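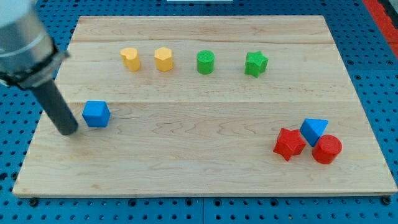 Hot tub tips I don't buy, and a few I do

I've owned the same secondhand tub for nine winters and I have spent more on things that were supposed to save me money than I like to add up. So here is my list. Take it with the same pinch of salt I take everybody else's.

Dryer sheets for the filter. No. The idea is that you stuff one behind the cartridge and it catches the fine stuff. What you get is perfume and softener in the water, and foam by Saturday. Hose the cartridge out between the pleats, top to bottom, and soak it overnight in proper filter cleaner when the hose stops doing much.

Tennis balls to soak up body oil. Everyone swears by this one. I floated three of them for a month and then swapped them for nothing at all for a month, and I could not tell which was which from the scum line. If you enjoy them, fine. A quick shower before you get in does far more.

Floating foam blankets under the cover. I was ready to sneer at this and I was wrong, sort of. The cheap one I bought did cut down on the steam getting into the cover, and a cover that isn't waterlogged holds heat better. Whether it pays for itself depends on who's doing the arithmetic. The man at Carkis Pool & Patio told me one season. I'd say he sells blankets.

Turning the heat way down between soaks. People argue about this like it's religion. If you go in most nights, leave it alone. If you only use it on weekends, drop it 5 degrees and see what your bill says. Don't go by what the box says, and don't shut the thing off in a hard freeze unless you like buying pipes.

Magnets, crystals and "ionizing wands." The Irkilus catalog has a whole page of them. I have yet to read a claim on that page that I could test with a strip. Keep sanitizer in the water and test it before you get in. A clear tub can still be a dirty tub.

Vinegar for the shell. Works for the chalky ring, when the tub is drained. Use a soft cloth, rinse it well, and don't pour it in with the water or anywhere near chlorine.

Cover conditioner. I used Nuver for two years and then whatever was on the shelf. Same cover, same cracks in the same place, right where the strap rubs. What helped was moving the strap. Stay away from anything oily on vinyl.

Purging the lines before a drain. This one I'll stand behind. I thought it was a way to sell another bottle until I saw what came out of the jets the first November I tried it. Run it with the filter out, wipe the crud off as it rises, then drain.

Got a tip you think I've been unfair to? Send it in, but tell me how long you tried it and what you changed at the same time.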